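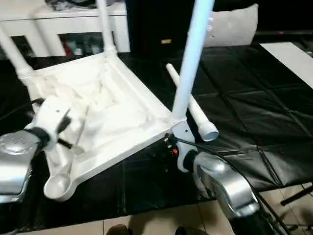
Upside down on the padded mat: two grippers hold a white plastic chair, with a detached leg lying beside it.

Print this page
E-mail this page

Grarkari opens first part of Udar chair recordings to outside teams

Lonitz, October – Grarkari, the Lonitz automation company, has released the first part of Udar, a collection of recordings in which a two-armed robot is guided through putting together and taking apart plastic chairs. The recordings are meant as training examples for systems that learn to handle objects from demonstrations. Universities and companies can apply for access from this month.

The first part is made up of 805 recordings. Each one covers a single attempt at a single job, such as turning a chair over, lining up a leg with its socket, or pulling a leg out and laying it down. Camera images are stored together with the positions of both arms, the opening of each gripper and a short written note from the person who guided the robot.

Work on the collection began in a storeroom at Grarkari's Lonitz site, which has since been cleared of most of its shelving to make room for the table. Furniture firm Mäkelä supplied the chairs and spare legs, and has paid for part of the operators' time.

"We wanted a job that most people can do at home without thinking and that our robot was bad at," said Joni Miettinen, who leads the Udar project at Grarkari. "A plastic chair is light, it bends a little and it slides about when you push on it. If you hold it in the wrong place, the leg goes in crooked. All of that is hard to write down as rules. It is much easier to show."

How the recordings are made

An operator stands at the table and moves a pair of hand controls, and the robot's arms follow. A second member of staff watches the recording screen, starts and stops each attempt, and puts the chair back into its starting position afterwards. The two swap places at regular points in the shift.

The starting position is changed on purpose. A chair may be laid on its side, stood on its legs or placed upside down, and it may be turned to face any direction. Loose legs are put down at different angles and on different sides of the table. The aim is to stop a learning system from simply repeating one path through the air that happens to suit one layout.

The room is left much as it would be on a normal working day. Boxes, cables and other belongings stay where they are in the background, and lighting is not kept the same from one session to the next. Early trials at Grarkari used a plain screen behind the table. Models trained on those recordings did well in front of the screen and poorly as soon as it was taken down, so the screen was dropped.

A padded mat was added to the table after the first week. On the bare surface the chairs slid away from the grippers and the seats were getting scratched. Operators also reported that they could put a leg down on the mat without it rolling off. The first week's recordings, made without the mat, have been kept in the collection and are marked as such.

Mistakes are kept

In total, the project has made 1,105 recordings so far. Besides the 805 in the first release, a further 155 are being held back for testing and will not be handed out. They will be used to compare results from different teams on attempts that none of their systems have been trained on. The others are waiting to be checked.

Checking is done by hand. A member of the Udar team watches each recording from beginning to end and looks for missing images, arm positions that do not match the pictures, and notes that have been attached to the wrong attempt. Recordings with faults of this kind are sent back or removed.

Attempts where the job itself went wrong are kept, provided that the recording is sound. If a leg is dropped, or a gripper loses its hold on the seat, the operator carries on and tries to put things right. The note then says what happened and at which point.

"In the beginning people would stop and ask to start again whenever they dropped something," said Miettinen. "We had to ask them to leave it in. A robot in a real workshop is going to drop a chair leg sooner or later, and then it has to know how to pick it up again from wherever it ended up. Some of our most useful recordings are quite painful to watch."

Attempts are sorted into three groups: finished without trouble, finished after a correction, and not finished. Teams using the collection can choose which groups to train on. Grarkari's own tests so far have used the first two groups together.

Why both arms

Many collections of this kind use one arm and small objects that can be lifted with a single grip. Udar was planned from the start as a collection for two arms. One gripper usually steadies the seat while the other works on a leg, and the roles often change over halfway through a job. In some attempts both grippers have to hold the seat at the same time to turn it over, and they must then let go one after the other without the chair tipping.

The written notes say which arm was doing the holding and which was doing the work, for each stage of the attempt. Miettinen said these notes had taken longer to agree on than any other part of the project. Operators used different words for the same action, and the team rewrote its list of terms more than once before settling on a short one. Older notes have been brought into line with the final list.

The operators were trained at Lonitz by the Udar team. None of them had worked with robots before joining. New operators spend their first sessions moving foam blocks before they are given a chair, and their practice attempts are not part of the collection.

What the recordings do not cover

Grarkari wants to be clear about the limits of the first release. All of the recordings were made at one site, with one type of robot and with plastic chairs only. There are no screws or tools in any of the jobs. Metal and wooden furniture is not covered, and neither are chairs with cushions or moving parts.

The grippers do not measure how hard they are pressing. A learning system has to judge from the images and the arm positions whether a leg is fully home. The team is looking at adding a pressure reading to later recordings, but has not decided on the equipment.

Grarkari has not yet put a trained system to work in a production setting, and the company is making no claims about speed compared with assembly by hand. In its own trials, a system trained on the first release has been able to pick up a loose leg and bring it to the socket. Pushing it in straight remains the weak point, in particular when the chair is lying on its side.

Mäkelä will use the results to decide whether robots could help with its returned goods, where chairs have to be taken apart and checked before they can be sold again. The firm said that this work is at present done entirely by hand and that no decision has been made.

Next steps

Recording at Lonitz continues through the winter. The second part of Udar will add stools and small tables supplied by Mäkelä, and will be recorded on the same table with the same camera positions so that both parts can be used together. Grarkari also plans to record some of the existing jobs again with new operators, to find out how much the results depend on the habits of the person at the controls.

Teams that would like to use the first part should write to the Udar office at Grarkari in Lonitz, stating what they intend to use the recordings for and who will have access to them. There is no charge for research and teaching. Companies that wish to use the recordings in a product will be asked to sign a separate agreement.

Visits to the recording room can be arranged for journalists and for teams that have been given access. Visitors are asked to come in the afternoon, as mornings are set aside for recording.

Notes for editors

Udar is the name of both the project and the collection of recordings. It is written with a capital first letter only.

Grarkari builds and installs handling equipment for workshops and warehouses. Its head office and test rooms are in Lonitz.

Mäkelä makes and sells plastic furniture for homes, schools and outdoor use. The firm has no say in which teams are given access to the recordings.

The photograph may be used free of charge in reports about the project. Please credit Grarkari.

Contact for the press: Joni Miettinen, Udar project, Grarkari, Lonitz

Print this page
E-mail this page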